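What Iron Does in Your Body

Iron is a metal. It is used to make bridges, frying pans, and nails. A small amount of it is also inside you, and you need it to grow, think, and stay awake in class.

Where the iron goes

Most of the iron in your body is in your blood. Blood has tiny parts called red blood cells. Each red blood cell is packed with something called hemoglobin (say it like this: HEE-muh-glow-bin). Hemoglobin contains iron, and the iron holds on to oxygen.

When you breathe in, oxygen goes into your lungs. The red blood cells pick it up there and carry it to your muscles, your heart, your brain, and all the other parts of you. Then they go back to the lungs for more.

Your brain uses a lot of oxygen for its size. It also uses iron for other jobs, such as making the chemicals that carry messages from one brain cell to the next.

Foods with iron in them

Iron comes from food. There are two kinds.

Heme iron is found in meat, chicken, and fish. Your body takes this kind in easily.

Non-heme iron is found in beans, lentils, tofu, spinach, and eggs. Many breakfast cereals and breads have it added. Your body takes in less of this kind, so it helps to eat it with food that has vitamin C. Oranges, strawberries, tomatoes, and peppers all have vitamin C.

Tea does the opposite. If you drink it with a meal, your body takes in less iron from the beans or the cereal. 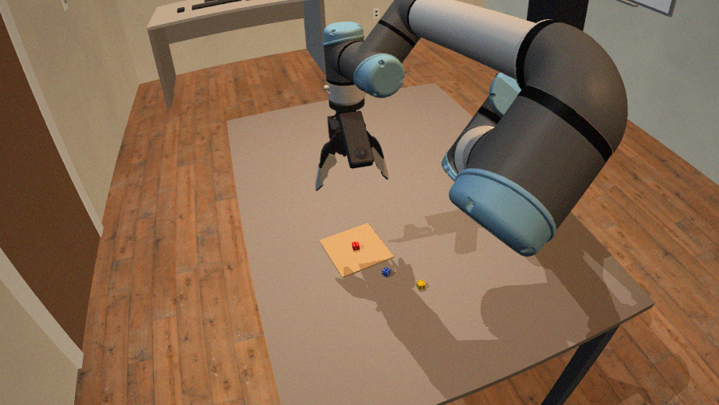
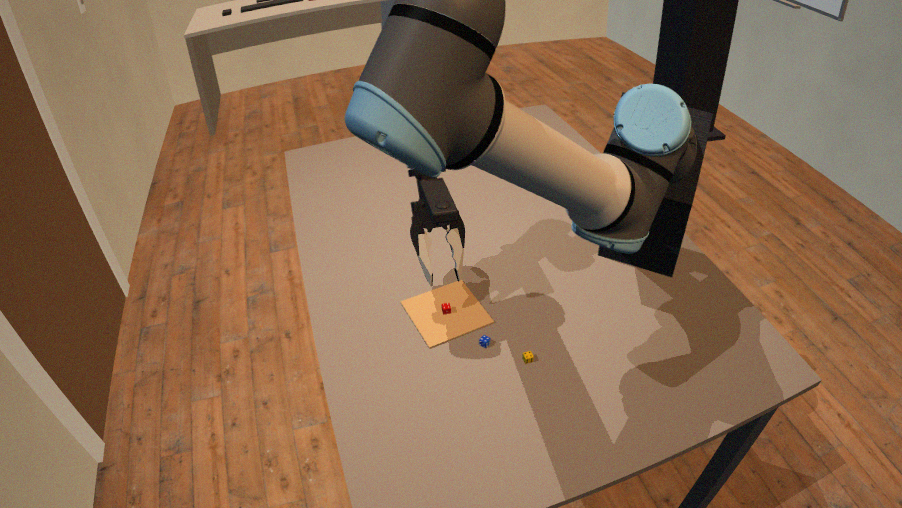
Can you run out of iron?
A person's iron can get too low, but it does not drop to nothing. The body keeps a store of iron, mostly in the liver, and uses it when food does not bring in enough. If the store gets used up, the body cannot make as many healthy red blood cells. This is called iron deficiency anemia.

What low iron feels like

A person with low iron may feel tired even after a good night's sleep. They may look pale, get out of breath on the stairs, or find it hard to pay attention. Some people get headaches. Some want to chew ice.

These things can have other causes too. A doctor can find out with a blood test, which takes a small sample from the arm or a fingertip.

Too much iron

Iron pills are medicine. Some children need them, and a doctor decides how many and for how long. Taking pills meant for somebody else can make you very sick. Leave them where they are, and tell a grown-up right away if you see a younger child with them.

Reading a label

Look at the Nutrition Facts on a cereal box. Find the word "Iron" near the bottom. Next to it is a number with "mg" after it. That means milligrams. There are 1,000 milligrams in one gram, and a paper clip weighs close to a gram, so a milligram is a very small amount.

Compare two boxes at home. Check the serving size on each one first. If one box says 60 grams and the other says a different number, the two servings are not the same.

Words to know

Anemia: not having enough healthy red blood cells.
Hemoglobin: the part of a red blood cell that carries oxygen.
Milligram: one of the 1,000 equal parts of a gram.

Gatham Children's Food Pages. Last checked 3 Aug 2020.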